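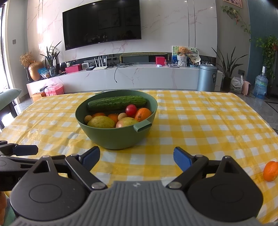

Green bowl with cucumber and oranges on the checkered cloth

Kitley Community Garden Association
Minutes of the General Meeting, 5/16/18

Meeting called to order at 7:04 p.m. in the lower hall. Quorum was met. Minutes of the March meeting were approved with one correction: the new hose is 72 feet long, not 27.

Finances
Opening balance was $1,856. Expenses since March were $394, paid to Gritex for fence posts and wire. Plot fees are still owed on four plots. Reminder letters go out this week. Fees stay at $15 for next season. Motion carried, one opposed.

Fence
Posts are in along the Thaler Street side. The gate sticks and has to be lifted to close. Members asked if the gate could be moved closer to the parking lot. Discussion went on for a while. It was decided to leave it where it is and rehang it. Work day to be posted on the board by the shed.

Water
The city will read the meter monthly now. The tap by the compost bins drips and needs a new washer. Members are asked to shut off the main valve when they are the last to leave. A request for a second rain barrel was tabled until the fall.

Compost
Bin 2 is full and closed to new material. Please use Bin 3. No meat, no bread, no plastic pots. Someone has been leaving bagged grass clippings outside the gate. A sign will be put up.

Fadero Lot
The owner of the Fadero lot next door has not answered our letter about using the back strip for shared beds. A second letter will be sent. One member was against spending any money there without a written lease. The rest agreed.

Plant Sale
Tables will be set up on the lawn, or in the hall if it rains. Tomato and pepper seedlings need to be labeled before they are brought in. Unsold plants go home with the grower.

New Business
Shed lock combination will change on the first of the month. Call the office to get the new one.
Two names were added to the waiting list.

Adjourned 8:20 p.m.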